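# Unit 5: Oral Liquid Medications, Measuring and Giving

Course handout, Brusden Community Health Program
Read before the Tuesday skills lab. Bring a pen and your dosage worksheet.

## What counts as an oral liquid

Oral liquids are grouped by how the drug is carried in the fluid. The group tells you how to handle the bottle.

- **Solution:** the drug is fully dissolved. Every part of the bottle has the same strength. No shaking needed unless the label says so.
- **Suspension:** the drug is in small solid particles that settle to the bottom. It must be shaken before every dose.
- **Syrup:** a solution with a lot of sugar or a sugar substitute. Check for this when the patient has diabetes.
- **Elixir:** a solution that contains alcohol. Check for this with children, with patients in recovery, and with certain other drugs.

A suspension that is not shaken gives a weak dose from the top of the bottle and a strong dose from the bottom. Students often miss this on the written test because the label volume looks correct.

## Reading the label

Strength on a liquid label is written as an amount of drug in a volume of fluid, for example 50 mg per 5 mL. Both numbers matter. The same drug may be stocked in more than one strength, and the bottles can look alike.

Worked problem:

> Order: 180 mg by mouth
> On hand: 50 mg per 5 mL
> 180 ÷ 50 × 5 = 18 mL

Write the units on every line. If the answer comes out larger than the bottle, or smaller than the first mark on the syringe, stop and check the setup with your instructor.

Doses are ordered and charted in milliliters. Do not convert to teaspoons on the chart. Household spoons vary in size and are never used to measure medication, in the lab or in a patient's home.

## Choosing a measuring device

Use an oral syringe for small amounts and for any dose that falls between the marks on a cup. A cup is fine for larger doses that land on a printed line. Droppers that come packaged with a product are used only with that product.

Oral syringes must not accept a needle. The Vaughan lab stocks them separately from the injection supplies, and they go back in their own drawer when you are done.
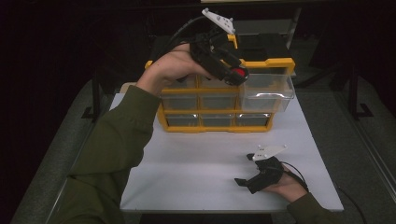 To measure with a cup, set it on a flat surface and bend down so your eyes are level with the mark. Read the lowest point of the curve in the liquid. Holding the cup up in the air gives a tilted reading. Pour with the label facing your palm so drips do not run over the print.

To measure with a syringe, draw past the mark, push out the air bubbles, then bring the plunger back to the line. Read at the edge of the plunger seal that is nearest the tip. Large bubbles take up space and lower the dose.

## Giving the dose

1. Wash your hands.
2. Check the order against the label.
3. Identify the patient with two identifiers. A room number is not one of them.
4. Ask about allergies.
5. Sit the patient upright.
6. Give the liquid. With a syringe, aim for the inside of the cheek and go slowly.
7. Stay until it has been swallowed.
8. Chart the drug, dose, route and time.

Do not give an oral liquid to a patient who is drowsy, cannot swallow safely, or has an order for nothing by mouth. Hold the dose and report it to the nurse in charge.

If a patient vomits after a dose, do not repeat it on your own. Note the time, note whether any medication was visible, and call the prescriber.

## Storage

Many antibiotic suspensions are mixed with water at the pharmacy and have a short life after that. Look for the discard date on the pharmacy label as well as the maker's expiration date. Some need a refrigerator and some should stay out of it, so read the label each time.

## Before lab

- Finish worksheet problems 1 to 18.
- Review the swallowing precautions in the Citonholm packet.
- Lab is in Room 102. The practice bottles contain colored water. Do not taste them.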